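Home Build Log Parts FAQ Contact

Hinirel: Frequently Asked Questions

Hinirel is a two-armed robot project built at home, on evenings that were supposed to go to other things. These are the questions that keep landing in the inbox, with the answers I keep retyping.

What does it do?

It reaches for things, mostly. The long-term goal is fetching a drink and putting it on a table. The short-term goal is doing any part of that without me hovering over the power switch.

Why two arms?

One to deal with the door and one to deal with whatever is behind it. I began with a single arm and learned how often I use my other hand without giving it any credit.

Is a refrigerator door hard?

Harder than anything else on the list. The seal holds on until it suddenly doesn't, and then the whole door swings along an arc the arm has to follow. Pull straight back and you are in a tug-of-war with an appliance that outweighs you.

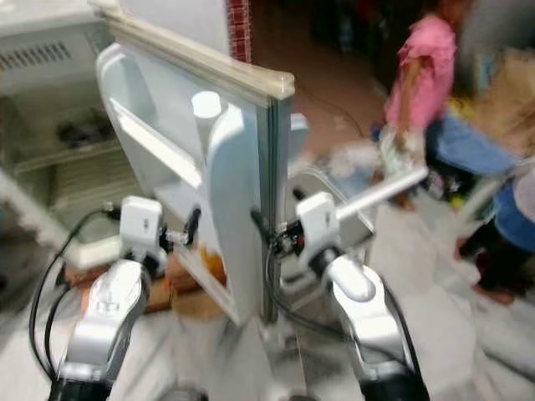 My first controller, Flirkham, knew one thing about doors, and it was wrong. It treated the edge as a fixed point and kept pulling toward it. The current one, Naqvi, lets the wrist give a little as the hinge turns. Naqvi also took 9 rewrites, so I wouldn't call it elegant.

Do I need a workshop?

No. You need a floor you can sweep and a household with patience. Ours is a working home, so people go on living in it, and the robot has to cope. I keep the speed low and one hand near the stop button when anyone is in reach.

What about the cables?

Leave more slack than looks decent. A tight cable is very tidy right up to the moment the wrist turns. Mine hang in big loops and I have made my peace with it.

What should I practice on?

Plastic bottles with screw caps. They're light, they survive a fall, and there is always another one. Try a clear bottle and a colored one, as they give the vision code different things to be wrong about. Use a plain table and watch for shadows — Naqvi once spent an evening trying to pick one up.

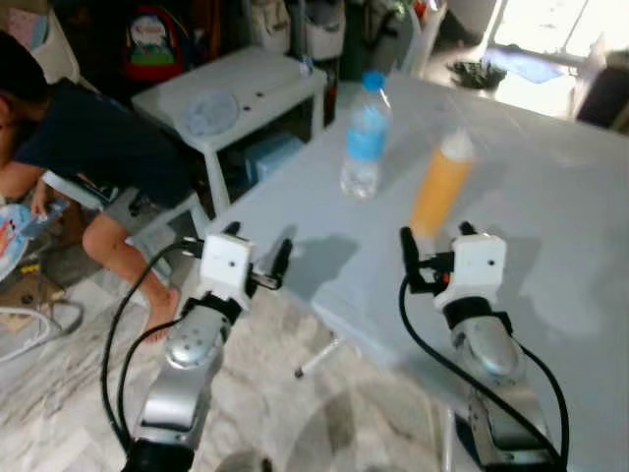
How much did it cost?

The arms were the big expense and I'm not going to add it up in writing. The small stuff (screws, connectors, cable ties) came to 200 dollars, which I'd have bet was impossible.

Can I have the code?

Yes, once the Ceston branch is cleaned up. I'm aiming for December. I was also aiming for last December.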